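Niskanen Countertop Sealer, 12 oz

Water-based sealer for marble, limestone and other porous stone. Low odor and no wax. One bottle covers up to 300 square feet on polished stone, less on honed. Sold singly or by the case of 6.

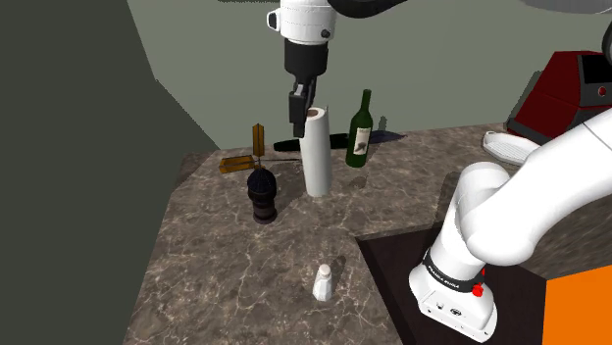
Clean the stone and let it dry overnight before you start. Wipe the sealer on thin, wait 14 minutes, then buff off what is left. Paper towels off an ordinary white roll are fine for buffing. Dark marble with white veins shows streaks more than pale stone does, so change towels often. Wine should still be wiped up promptly, as acid can dull the polish even on sealed marble.

Not for quartz or laminate. Keep from freezing.

Ships from our Drukmont warehouse. Orders in by noon go out the same day.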